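Home
Projects
Grants
Workshop Hours
Contact

June
Progress report no. 2 to the Verenmont Small Projects Fund

Firden two-arm folding build, Skavby Shared Workshop

1. Where things stand

The build is on its second stage. Both arms are assembled, wired and running from the one computer. The first stage, which your grant paid for in full, ended with one arm bolted to a bench and moving a block from one tray to another. The second stage is laundry: two arms working together on clothes that have not been laid out neatly for them.

Since the last report we have printed new housings for both grippers in white, replaced the short fingers with longer tapered ones, and moved the motors to the outer side of each gripper. With the motors on the inside, the two hands knocked together whenever they came close over a small item. They can now work side by side on a child's shirt without touching.

We changed the fingers twice. The first long pair flexed too much and lost hold of thick seams. The present pair is stiffer, with a narrower tip that can get under a hem lying flat. We have kept the drawings for both versions in the project folder in case another group wants them.

2. Work on soft surfaces

The application said we would move off the bench by the middle of the year, and we have. A bench is flat and hard, so the fingers can press down and slide under the cloth. Upholstery gives way when pressed, and the cloth drags on it. Most of this period went into that difference. We lowered the closing speed, limited how hard the arms can push down, and recorded a fresh set of runs with a person guiding both arms by hand controls.

Red shirts with white trim are our standard item. The trim shows up well against the red and gives the software an edge to look for. On the sofa the collar has been the best place to start from, and a run is scored on whether the finished bundle holds its shape after the grippers let go.
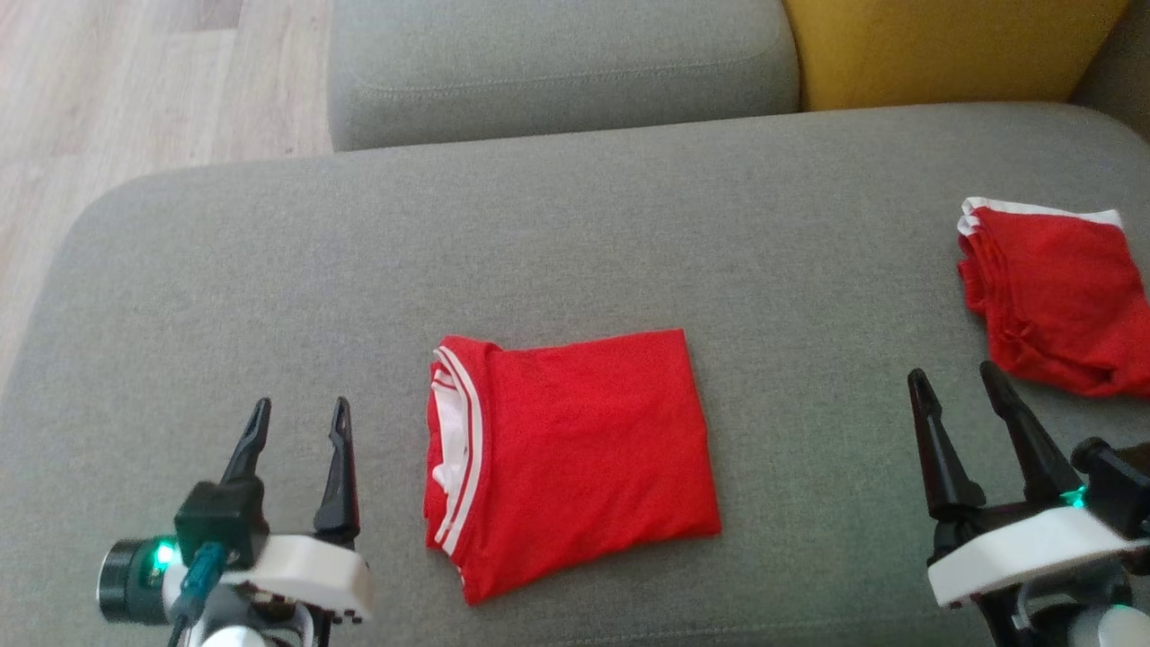

Report and photo: Antigoni Pappas, project lead

A folded shirt does not have to be square to pass. We accept a rough rectangle with the collar along one side, even if it sits a bit crooked or the bottom edge is doubled under. The stricter rule we began with threw out bundles that anyone at home would have put straight in a drawer.

Bunched clothing is still the hard part. When a shirt is loosely heaped, the software often picks a fold in the middle of the cloth and takes it for an edge. The arms then lift the whole thing and put it down in much the same state. Our next step is a shake-out move, where both grippers take hold near the trim and lift before any folding begins.

3. Runs recorded

We planned 800 guided runs for this period and recorded 849. Of these, 18 were thrown out after a loose cable caused the left arm to drop out partway through. The connector has been replaced and the cable now has a clip at the wrist. The fault has not come back.

The target for the whole project remains 2,000 runs. We expect to reach it without asking for more workshop hours.

4. Money

Spending is within the approved budget. The finger reprints cost more filament than planned, and we covered that from the line for spare brackets, which we have hardly touched. One motor was replaced under warranty by the supplier, Yupanqui, at no cost to the project apart from postage. Receipts are attached to the online form.

We ask to move what is left of the travel line to spare motors. The trip it was meant for is no longer needed, as the other group will join by video.

5. Problems

The arms are slow. A fold that takes a person a few seconds still needs patience to watch, and lowering the closing speed made it slower again. We would like reliable folds before we try to speed anything up.

The workshop is busy in the evenings and we lose time setting up and packing away. The arm mounts now have locating pins so they go back to the same spot each session. It has cut the setup, but the camera still has to be checked every time.

6. Next period

Build and test the shake-out move. Add towels and long-sleeved tops. Finish the guided runs. Write up the gripper housing so other members can print it, including the screw sizes, which were missing from the first version.

The final report will follow the same headings.

Contact: Firden project desk, Skavby Shared Workshop
© Skavby Shared Workshop
Back to top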